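Jestville residents' group questions claims made for Dernex worktop sealant

JESTVILLE, November 8, 2021 – The Idari Household Forum has today asked the makers of Dernex, a spray-on sealant for stone kitchen worktops, to publish the tests behind their promise of "ten years without a stain". The forum says it has asked for them twice since June and has so far been sent a brochure.

Dernex is sold through kitchen showrooms in the Jestville area, usually at the point where a customer has already agreed to buy a new worktop. Forum members were quoted prices between £47 and £69 for a single bottle, with a second bottle recommended for larger kitchens.

"Ten years is a long time to promise anything about a kitchen," said Shabani Muli, who chairs the forum. "The product has been on sale for less than two. We would like to know which worktop was left for ten years, who spilled what on it, and who went back to look. If the answer is that it was worked out from a shorter test, then say so on the bottle."

The brochure states that the sealant "bonds with the stone at a deep level" and that treated surfaces "repel everyday acids". It does not say which acids, how strong they were or how long they were left. Lemon juice and vinegar can dull marble by eating into the polish, and a mark of that kind is different from a stain. The forum's letter asks whether the guarantee covers both. The small print appears to cover neither if the surface has been cleaned with anything other than Dernex's own spray, sold separately.
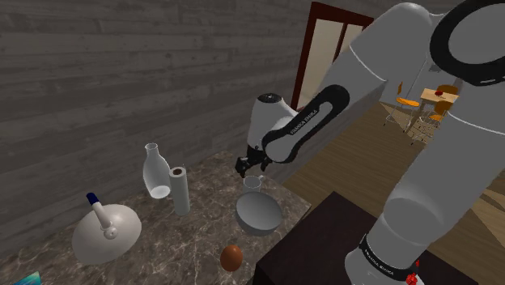 The forum is also unhappy with how claims are handled. A householder who wants to use the guarantee must show the receipt for the sealant, the receipt for the worktop and proof of yearly re-treatment. Four members have tried. One was told that her coffee ring was a feature of the stone. Another was offered a discount on more sealant.

Felista Mwakyusa, who fitted worktops for the Mazandarani showroom before she retired, helped the forum with its letter. She said most stone does benefit from some kind of sealing, and that ordinary products have done a fair job for years.

"I have nothing against sealing a worktop," she said. "I did it for a living. You wipe it on, you wipe it off, you do it again when water stops beading. What I never did was tell a customer they could forget about it until their children left home. If this stuff is better, good, but I'd want to see it next to a cheap one first."

The forum is asking for the full test results, a guarantee written in plain English, and an end to the sealant being added to quotes without the customer asking for it. It has not called for the product to be withdrawn, and makes no claim that it is unsafe.

A leaflet on caring for stone worktops has been printed in a run of 2000 and will be left at libraries and advice centres in Jestville. It recommends chopping boards, coasters and a damp cloth.

ENDS

Notes to editors

The Idari Household Forum is a residents' group that looks into complaints about goods and services for the home. It takes no money from manufacturers or shops.

Copies of the letter can be requested from the forum's office. Shabani Muli is available for interview.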